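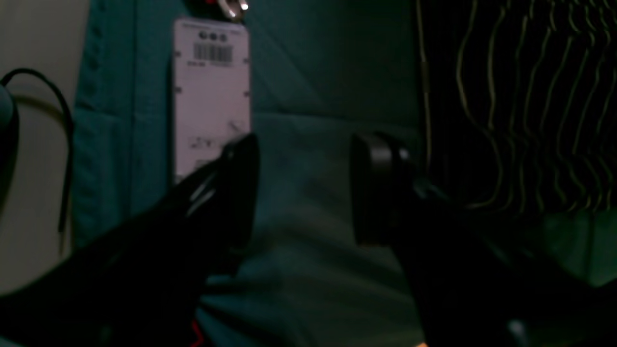
Garment rail station: pre-session and in-session checklist, with comments
Site: Planda
Project: Molow garment handling set
Station: Dogbe (rail and table)
Date of check: August 12, 2024
Result: Pass with comments. Two items to put right before the next long session.

Please read the comments as well as the ticks. Most of what we learned is in the comments, and there was a lot to learn this time — the clothes station is the most interesting one we have run so far!

The target for this set is 2,000 good examples. A good example is one complete attempt, from open fingers to released garment, with the wrist view recorded the whole way through and a label the operator is happy with. Failed grasps count as good examples if they are labelled as failed. Please don't throw them away.

SECTION A. BEFORE POWER

A1. Emergency stop within reach of the operator's seat, nothing hung over it.
Yes.
Comment: Somebody's coat was on the post when I arrived. Moved. Coats go on the hooks by the door, please, and that includes mine.

A2. Rail fixed at both ends and does not rock when pulled by hand.
Yes.
Comment: Much better than in April, when you could hear it creak on every pull. The new clamps are a real improvement and I would like the same ones at the other station.

A3. Cables clear of the arm's full reach.
Comment needed.
Comment: The thin black cable on the wall loops out and then drops down close to the garments. I want it clipped flat before the next long session. If a finger catches a cable along with a sleeve we risk damage, and we also get an example that teaches the wrong thing. ACTION 1.

A4. Gripper fingers clean, pads firm, no sharp edges.
Yes.
Comment: Run a scrap of thin cloth over each finger, tip and pad. If it snags, stop and report. No snags today. The pads pick up fluff faster than you would think, so wipe them at every break.

A5. Wrist camera lens wiped and the mount tight.
Yes.

A6. Floor clear, no hangers underfoot.
Yes, after a sweep.

SECTION B. GARMENTS AND RAIL

B1. Each garment checked for pins, loose buttons and security tags.
Yes.
Comment: Two pins found in one collar. Feel along collars and cuffs with your fingers, don't just look.

B2. Price tags left on where the session plan asks for them.
Yes.
Comment: I had a few questions about this, so here is the reasoning. Shops have tags. Homes mostly don't. We want both in the set, and a white card hanging in front of cloth is a lovely hard case, because the fingers have to go for the fabric and leave the card alone. Please don't tuck the tags away to make the grasp easier. Let them hang as they fall.

B3. Neighbouring garments differ in colour or pattern.
Yes.
Comment: Plain teal next to black with wavy yellowish lines is a cracking pair. One has hardly anything for the system to hold on to except its creases, and the other has almost too much. Keep mixing them like this.

B4. Hanger hooks seated properly on the rail.
Yes.
Comment: Shiny hooks can flare in the wrist view. Turn the hanger a touch if the glare spreads over the cloth. A small glint is fine and quite true to life.

B5. Garment order changed between batches.
Yes.
Comment: Shuffle after every 10 attempts. I know it is a nuisance. The first trial set was left in one order for a whole morning and the system learned the order beautifully, and very little about clothes.

SECTION C. LIGHT AND VIEW

C1. Light level set to match the session plan.
Comment needed.
Comment: The plan for this batch says low, and low it was. I still think we went a shade too far. Dark cloth and dark fingers run together at this level, and people labelling afterwards have to guess where one ends and the other starts. Keep some dim examples, by all means, but bring the lamp up one step for the striped and black items. ACTION 2.

C2. Wrist view checked with fingers fully open.
Yes.

C3. Wrist view checked close up against cloth.
Yes, with a note on the label.
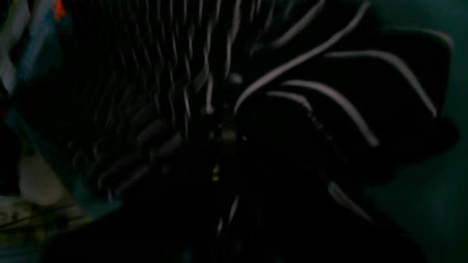
Item C3: black cloth with white stripes, wrist view at close range in low light. The folds on the right stay readable; the lower part falls into shadow.

Comment on C3: I am very fond of this sort of view, murky as it is. The stripes tell you how the cloth bends. Bold curving ones over a fold, tight wavy ones where it bunches up. A learning system can get a great deal from that, and so can a tired person doing labels after lunch. What it does badly is show the fingers, so use the label "gripper hard to see" whenever you can't trace the fingers with confidence. If you can't tell from the view whether the cloth is held, say so. "Unsure" is a proper label in Wodon and it has its own button.

C4. No people's faces or papers with names in view.
Yes.
Comment: Check the table as well as the rail. Printed sheets have a habit of wandering into the corner of the view.

SECTION D. DURING THE SESSION

D1. Arm speed limited to 70 per cent while anyone is inside the taped line.
Yes.
Comment: Tested by stepping over the line twice. It slowed down both times.

D2. Hands off the garments once the arm has started its approach.
Comment needed.
Comment: I saw one quick reach to straighten a sleeve. It's a natural thing to do and it must stop. If the sleeve is wrong, press pause, straighten it, start the attempt again. We have plenty of time and plenty of sleeves.

D3. Pull force watched on each lift.
Yes.
Comment: Knitted things stretch a long way before the reading climbs. Stop by eye if need be.

D4. Operators swap over on time.
Yes.
Comment: Nobody should drive for longer than 2 hours in a day on this station. Guiding the fingers round soft cloth takes real concentration — far more than boxes or cups — and the grasps get clumsy before the operator notices.

D5. Starting position varied.
Yes.
Comment: Good work here. High, low, from the left, from the right, some with the fingers starting well off target. The awkward starts are gold dust.

D6. Dropped garments left where they fall until the arm is parked.
Yes.

SECTION E. AFTER THE SESSION

E1. Arm parked, power off, stop button pressed in.
Yes.

E2. Recordings copied to Wodon and opened at random to check they play.
Yes.
Comment: One file opened with no wrist view. Marked as bad and left in the folder with a note. Please don't delete files yourself, even the useless ones.

E3. Labels finished on the same day.
Mostly.
Comment: A small pile left over. Labels done from memory the next morning are noticeably vaguer.

E4. Garments checked for pulls, oil and tears.
Yes.
Comment: One pulled thread on a cuff, no marks. That garment can stay in use. A pulled thread is something the system will meet in the world anyway.

E5. Pads wiped and cover put back on the wrist camera.
Yes.

ACTIONS

1. Clip the wall cable flat and away from the rail. Must be done before the next long session. Station lead to sign.

2. Raise the lamp one step for black and striped items and record a short test batch. Compare the labels with this batch and send me the results, I'd love to see them.

GENERAL COMMENTS

I enjoyed this one enormously. When we began with cloth, the fingers spent most of their time pinching air, and now there are long runs where garment after garment gets a decent try. The operators have got very good at going in slowly and letting the fabric settle.

A request for the next session plan: more items that are crumpled on the table as well as hanging. Rail examples are piling up nicely and the table ones are behind.

Next check to follow once both actions are signed off. Old copies of this form, the ones without Section E, can go in the recycling.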